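Chores, Unattended: A Gallery

Every few years somebody announces that the robot housekeeper is nearly here. I have been hearing it long enough to have bought, in the meantime, 2 vacuum cleaners, one of which was supposed to be the robot housekeeper. It now lives under the couch, where it went to think.

So I spent part of this fall asking people who build these things a simple question: can it pick up after a kid yet? Laundry and dishes I was willing to leave for later. I wanted to know about the floor of an ordinary bedroom at seven in the evening, when someone has had the blocks out and has lost interest in them.

The answers came in three flavors. The sales people said yes. The engineers said "define pick up." The one engineer who has children laughed for a while and then asked me not to use her name.

What I learned, more or less, is that the shop floor and the living room are two different planets. On a shop floor the part shows up in the same spot, facing the same way, all day long. A machine at the Grosen packing plant puts caps on jars at a pace that made me feel bad about my own mornings. They let me watch it do 600 in a row. Then someone handed it a jar lying on its side, and it stopped, lit a small orange lamp and waited for an adult.

A bedroom is nothing but jars lying on their sides. There is a sock in there, and the sock is a different shape every time you look at it. There is a thing under the bed that may be a toy and may be a sandwich. A four-year-old knows the difference without being told, although she may not act on it.

The people at Stavine, who work on household arms, have taken the sensible route and made the problem smaller. No socks and no beds. Solid shapes, a flat surface, good manners. You start there, and when it goes well you make things a little worse on purpose. I asked how long until they got to sandwiches. They told me they had a schedule, and that sandwiches were not on it.

I don't want to be unfair. Moving a small object from where it is to where it ought to be is hard, and most of the hard part is invisible to anyone who grew up with hands. You have to see the thing, decide which thing it is, come down on it without knocking over its neighbor, and then let go, which I'm told is its own department. The price of all this also explains why you don't have one. The arm I was quoted cost more than my car, and my car can at least be slept in.

Still, I came away liking the machines more than I expected to. They are patient. They don't sigh. They have never once asked why it's always them.

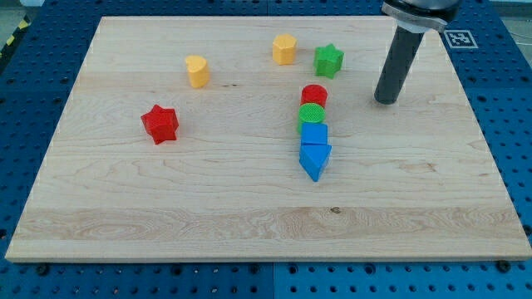

Words and pictures: Omolara Fashola
Posted 10/20/18

Toy cleanup, the early chapters. A heart, stars, a hexagon and a few plainer shapes, with the black finger coming down just short of the wood. Four of the blocks already stand in a row that I would accept from any child in my house – red, green, blue, blue – and the rest are spread over the back of the board the way blocks like to be.

Notice how much bare wood there is at the front. I have not had that much clear surface at home since February.

As for whether the machines can do chores yet, my scorecard after all these visits reads: capping jars, yes. Sweeping, yes, if you sweep first. Blocks, ask again. Folding a fitted sheet, no, but I can't do that either, and I've had a lot longer to practice.

Next gallery: dishwashers, and the people at Gerkau who would like something else to load them. They have promised me a demonstration with real plates. I have been asked to bring my own.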